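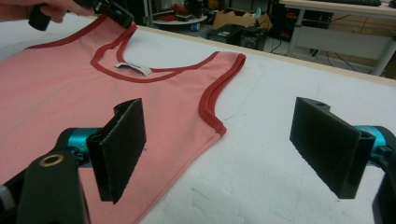
Pink tank top, darker red trim, lying flat.

The September update to Pulari changed how raid lobbies are filled, and the patch notes cover it in one line: "Improved matching for group encounters." I play on a mid-range phone in a small town, so lobby filling decides whether I get to play the group content at all. I spent most of the month logging it.

For anyone who doesn't play: Pulari is a location-based game from Stiltell. You walk, creatures appear on a map, and at fixed points called wells a stronger creature turns up for 45 minutes. You need several players to beat one. You can join in person or, since the spring, from a distance with a remote token.

Before the update, a lobby opened when the first player tapped the well and closed two minutes later. Whoever was in it went in. If too few had joined, you backed out and kept your token. It was crude, but you could see the count and decide for yourself.

After the update there are two stages. The first is a holding queue, which shows no count. The second is the lobby proper, which starts once the server decides the group is viable. Your token is spent on the move from one to the other. If people then leave, you have paid for a raid you can't win.

I recorded 184 attempts, all remote, all on the same account at level 31. For each one I wrote down the time of day, the tier of the well, the wait in the queue, the number of players at the start and the result. Of those, 73 started with fewer players than the game's own help page recommends for the tier. I don't have a matching set from before the update, so I can't say what the old figure was. My impression is that it was lower, but an impression is all it is.

Time of day matters more than tier. Between six and eight in the evening the queue rarely held me for more than 30 seconds and the groups were full. After ten at night the wait went up and the groups got smaller. That points to the server lowering its idea of "viable" as the wait grows, which is a common way to build a matching queue. You start strict and relax the rule on a timer. The trouble is that the player isn't shown the rule or the timer.

Faisal Naqvi ran a smaller set on his own account from the other side of Sirkumbridge and got a similar shape. He also noticed that friends invited from the list skip the first stage if the host is standing at the well. I repeated this with Olga Moreira hosting at the old corn exchange and it worked 7 times out of 7. Her invited players went straight into the lobby with the count visible, and the token was not spent until the start. So the old behaviour is still in there for invited groups.

The practical advice is therefore fairly dull. If you can get an invite from someone on the spot, use it. If you can't, play remotely in the early evening. On the highest tier, don't join from the public queue after ten unless you have tokens to waste.

There is a second problem that I think is a plain bug. If the app goes into the background during the holding queue, for instance because a call comes in, the queue continues on the server but the screen goes back to the map. When the group starts, the token is taken and you are not in the battle. This happened to me 4 times. Restarting the app within a few seconds sometimes put me back in, with full health but a late start. Turning off battery saving made no difference on my phone. Américo Mendes says it did on his, which is a newer model.

I reported the bug through the support form and got a standard reply asking for my device model and app version, both of which were in the report. I sent them again. The ticket is marked as pending.

A few people in the comments under my last post asked about the Quintela event and whether its bonus applies to remote players. It does, but only the experience part. The extra item drop needs you to be within range of the well. Vratislav Šimko tested it on two accounts side by side and got no extra items on the remote one.

The spreadsheet is tidy enough to share now, so leave a comment if you want a copy. Columns F and G are in seconds. Ignore column H, which I started and then gave up on.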